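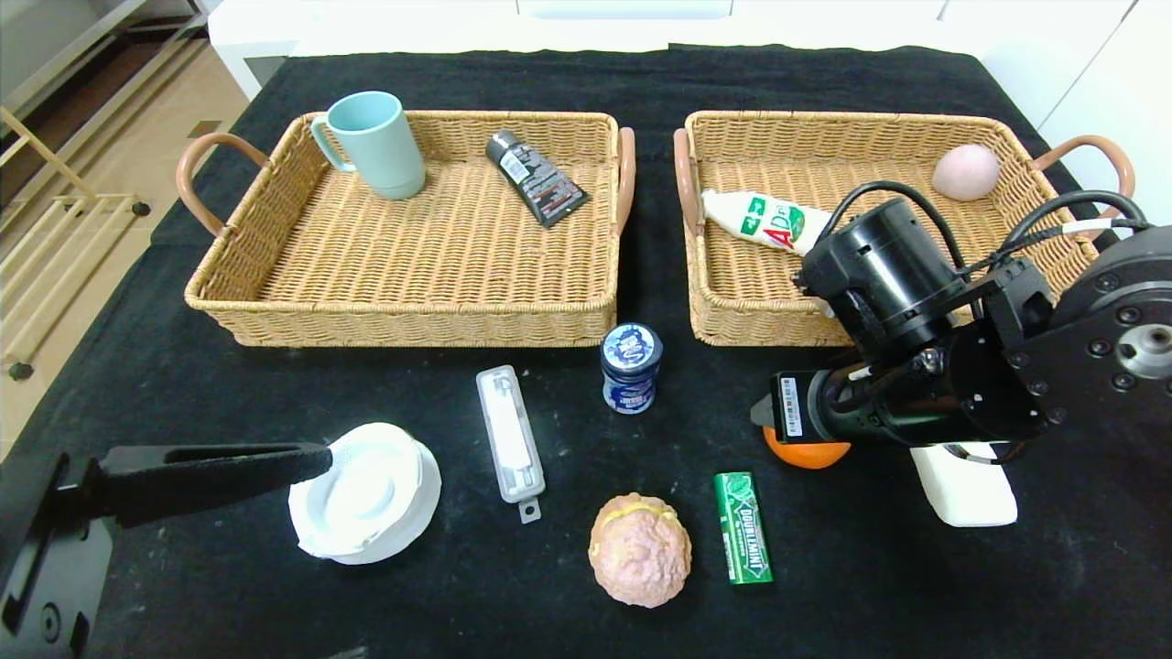 **How long does it take to learn to swim properly as an adult?**

Longer than the brochure says, and in my case two winters, one pair of goggles left on a tram, and more chlorine up the nose than I care to remember. If you can already float and don't mind putting your face in, you could be doing tidy laps by the end of a season. If you're like me and spent your childhood holding the side of the pool and pretending to be a mermaid who just happened to like the edge, give yourself a year and then don't look at the calendar too hard.

I was forty-six when I signed up at the Skatthorpe baths. My daughter had got to the age where she wanted to swim out to the pontoon at the lake, and I was the mum on the towel going "lovely, darling, very good" with my stomach in knots. I couldn't have gone in after her. That was the whole reason, really, and I told everyone it was for my back.

The adult beginners' class ran at six in the morning in August, in the dark, with frost on the grass outside the change rooms. Erzsébet Veres taught it. She'd swum distance as a girl and she had a voice that could cut through a wave machine, and on the first morning she made all of us stand in the shallow end and hum with our faces under the water. Grown adults! Humming! I did the first line of the national anthem because it was the only tune I could think of, and came up spluttering.

The humming is clever, though. You can't hum without breathing out, and breathing out is the bit frightened swimmers skip. We take a huge gulp of air, clamp everything shut, and then wonder why our chests are bursting after four strokes. I spent three weeks on humming and blowing bubbles and lying face down like a dropped plank before anybody let me near a kickboard.

Then came the kickboard, and I was terrible at it. I went backwards. I have witnesses. Przemysław Kubiak, a retired bus driver in the next lane, watched me drift slowly away from the wall I was meant to be heading for and offered me a tow. He'd started the year before and still wouldn't go past the black line where the floor drops off, so we made a pact that we'd cross it together.

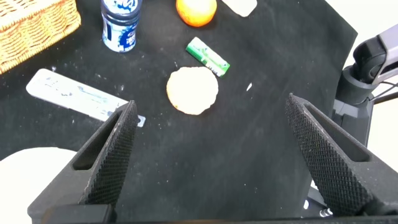 It took us until the second winter. Przemysław counted to three, I went on two out of sheer nerves, and when I looked down and saw the tiles slope off into that darker blue I nearly turned around. But I hummed. I hummed the whole way to the deep end, grabbed the rail, and the pair of us hung there puffing and grinning like idiots while the squad kids tumble-turned past us.

Learning as an adult is a different business from learning as a kid, I reckon. Kids get bored before they get scared. Adults want the theory. I asked Erzsébet so many questions about elbow angles that she banned me from talking until I'd done a lap, and my stroke got better that same morning (I still resent it slightly). You also have to put up with being bad at something in your bathers, in front of people, before breakfast. I hadn't been properly bad at anything in years. I'd arranged my life so I wouldn't be.

A few things I'd pass on. Buy goggles that fit and forget what colour they are. Go at the same time each week so the faces get familiar. Have something hot to drink afterwards - our lot go to the bakery on the corner, where Barbara Jabłońska, the fastest of us by miles, eats two cheese scones and won't share. And if your pool has a slow lane, use it with your head up. I was in the slow lane for 28 sessions before I moved across, and then I moved back because I liked the company.

I swam 440 metres without stopping this autumn. It's not a distance anyone competes over, and it took me so long that the aqua aerobics class had started setting up around me, noodles and all. I didn't care. I got out with wobbly legs and rang my daughter from the car park with my hair dripping into the phone.

We're booked at the lake again for the summer holidays. She's taller than me now and swims like an eel, so she hardly needs rescuing, but she's promised to go slowly out to the pontoon and wait for me at the ladder.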